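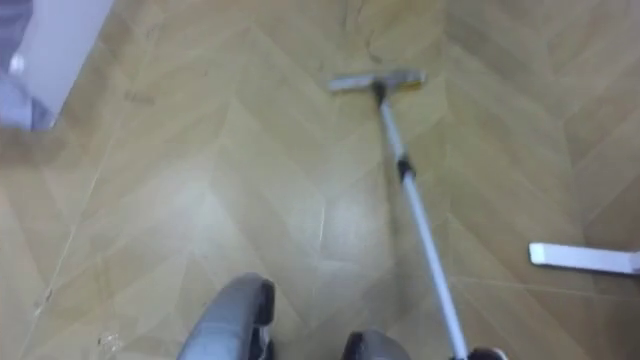
Why does a planner that works beautifully on a table come apart when you ask it to deal with a floor? Mostly because the table was quietly doing a lot of the planning for you.

I've had that thought rattling round my head since the start of September, and I promised Ilse I would write it down properly before I forgot how we got there, so put the kettle on, this may take a while.

For those who haven't been following along, I look after the planning side of a little household stack we call Binari. It takes what the perception code believes about a room, takes a job such as "pick up the mop and do the bit by the cupboard", and tries to turn that into arm and base movements that don't embarrass anybody. Sizwe Mthembu does perception, Ilse Schmieder does the low-level control, and I sit in the middle getting complaints from both sides, which I rather enjoy most of the time.

Until the summer nearly everything we did was at counter height. Cups, cloths, a great many sponges. The surface was flat, matt and always roughly where you left it, and the things on it were short enough to sit comfortably inside the camera's view. We had got into the habit of treating an object as a box with a pose, and a box with a pose had served us very well indeed.

A mop is a rotten box. If you wrap one round the whole tool when it's lying at an angle, the box swallows half the room, and the planner (my planner, I should own up to that) decides there's no way of getting near it without a collision. The first time I ran it I got back 400 candidate grasps and every one of them was rejected. I spent a whole evening convinced I had broken the inverse kinematics. I hadn't touched the inverse kinematics.

What we do now is keep the tool as a short chain: a head, a swivel, and a pole. The head and the pole each get their own thin shape, and the swivel is a joint with limits on it, just like one of the robot's own. That sounds obvious written down! But it meant teaching the scene description that an object out in the world could have joints, and there were an awful lot of places in the code that had assumed otherwise. Mareike Frerichs went through them with me over several afternoons, and she has far more patience with old code than I do.

The second trouble was shine. Our floor is pale wood-effect herringbone with a glossy finish, and where the light lands on it the planks all but disappear into a big whitish patch. Now imagine a slender white pole laid across that. Sizwe's segmentation would find the head quite happily, find a length of pole, lose it in the glare, and then find another length further along, and report the two bits as separate objects. So I'd be handed a mop with a stump, plus a mysterious white stick. There are other long white things that end up lying about on that floor as well, so "just join up all the white sticks" was a short-lived idea.

The fix that stuck came out of a chat about the pole's connector. It's a small black collar partway along, and there's a small black joint where the pole meets the head. Dark marks on a pale tool over a pale floor are a gift. Sizwe now looks for those two first, draws the line through them, and only then asks whether the bright pixels along that line are plausible as pole. If the answer is "plausible, can't swear to it", he passes that doubt along to me as a number, and I plan to hold the pole somewhere he's surer of. I can't tell you how much nicer life is when perception is allowed to say it isn't sure.

We log every scene so we can replay it against new versions, and I've been gradually building up a set of floor scenes by hand. There are 525 in it now, and the replay takes just long enough to make a cup of tea, which I consider the correct length for a test suite. Each one gets checked for the same things: was the tool found as one object, was there at least one grasp, and did the arm's path stay clear of everything we'd labelled. It's a dull little table that comes out at the end and I'm terribly fond of it.

Control has had its own adventures. Ilse found that once the head is pressed to the floor, following my path exactly is the wrong thing to do, as my idea of where the floor is can be out by almost 4 millimetres. So she lets the arm give a bit in the vertical direction and holds it firmly in the other two, and I've had to learn to hand her a downward push and a sideways path where I used to hand her a list of positions. We argued over who should own the changeover between the two. She won, and I think she was right to, though I'd ask you not to pass that on.

Still on my list: folded or hanging cloth near the edge of a room, which the planner treats as a solid wall. It's safe enough, but it makes the robot go the long way round something it could simply brush past. Bastian Schwerdtfeger wrote to me after my last post suggesting a separate "soft" cost for fabric, and I've a branch with the beginnings of that in it. If any of you have tried something similar, do leave a comment, particularly if it went badly. I'm hoping to have the replay numbers for it by the next post, along with the bit about turning the base while holding a long pole, which has already cost us one very fine lampshade.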